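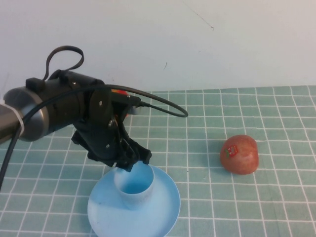
# The Apple Table at Drendwood: Frequently Asked Questions

Drendwood has 53 studios, one shared kitchen and one table with a green cloth on it. The kitchen gets almost no mail. The table gets plenty, so the answers live on this page now. Please read it before writing to the office, and please stop writing to the office on napkins.

## Are the apples free?

Yes. They come with your rent, along with the hot water and the sound of the freight elevator. We get them from Ferraro, the produce place in Pulladham, and last year we went through more than 800. If you're a visitor, you may have one too. If you're a visitor every day, you should probably rent a studio.

## Can I take a few home?

One for the road is fine. A tote bag is a grocery trip, and Ferraro is open until 6 p.m. for those.

## Why is it always apples?

We tried bananas in January. They were green, then brown, and everyone was apparently in a meeting for the part in between. Pears were worse. Grapes ended up in the elevator. Apples sit there and behave, and we've come to value that in a fruit.

## Have they been washed?

They get a rinse when they arrive. After that they've been on a table in a building full of people who work with glue. Wash yours again. The sink is the large metal thing under the faucet, usually with somebody's brushes in it.

## What's the blue cup for?

Water, if you're thirsty. It's a shared cup, so wash it before and after. It isn't for pens, and it isn't for collecting stickers off the fruit. Anyone who wants to rinse a paintbrush in it should picture the next person along taking a long drink.

## Where does it go when I'm done?

Back on the cloth, right side up. We know every dish rack in the country says upside down. It's quicker to see that a cup needs washing when you can look into it, and the people who run the sink schedule feel strongly about this. We have chosen not to fight them.

## And the plate?

The plate is for people who slice. Cut on the plate, never on the cloth. Cores go in the compost bucket by the door. A core left on the plate hasn't been "put on the plate," it has been left for somebody else, and the difference seems to be a matter of opinion on the second floor.

## Why is there a grid on the tablecloth? Is there a system?

No system. It's a green cloth with white lines, and it was on sale at Flolside. We've had three theories submitted so far, one with a diagram. You don't need to line up your apple with anything. You can put the cup on a line or in a square. The table isn't keeping score.

That said, several of the quilters on the ground floor can't walk past it without straightening it, and we'd ask you to leave them to it.
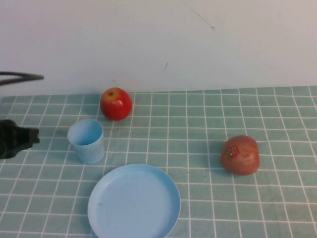
## It's wrinkled. Does anyone iron it?

It was ironed once, the week it arrived. The wrinkles have had the run of the place ever since. If this bothers you, there's an iron in the closet next to the mailroom, and you'd be very welcome.

## How do I clean up a spill?

1. Move whatever's on the table out of the way.
2. Blot with a paper towel. Don't scrub.
3. For juice or coffee, dab with cold water and a drop of dish soap.
4. For paint, ink or resin, don't touch anything. Come to the office and confess.

The cloth goes in the wash at the end of each month. If it's missing, that's where it is. Nobody needs to put up a flyer.

## What happened to the wall?

There's a thin scratch on the wall behind the table, along with a short dark mark lower down. We've received competing accounts of both, all from people who were out of town at the time. The wall will be painted when the hallway is painted.

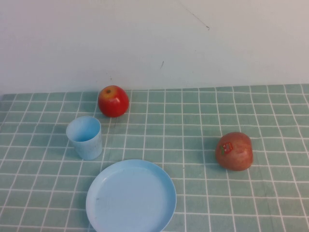
The hallway was on the list for last spring, and then the boiler had other plans. The quote we got for the whole floor was $900, before materials, so you can expect to go on seeing that scratch for a while. Please don't touch it up yourself. We rent to a lot of painters, and between them they own every off-white there is except the right one.

## Can I use the table for my own stuff?

For a minute, while you find your keys. Anything still there at 9 p.m. goes to the lost and found shelf, where it can meet the umbrellas.

## Can I donate fruit?

Yes, if it's whole, edible and something you'd eat yourself. Zucchini is not fruit for the purposes of this page, and we'll know which garden it came from.

## Who do I tell when the apples run out?

The office, by email or in person. New ones usually show up the next morning.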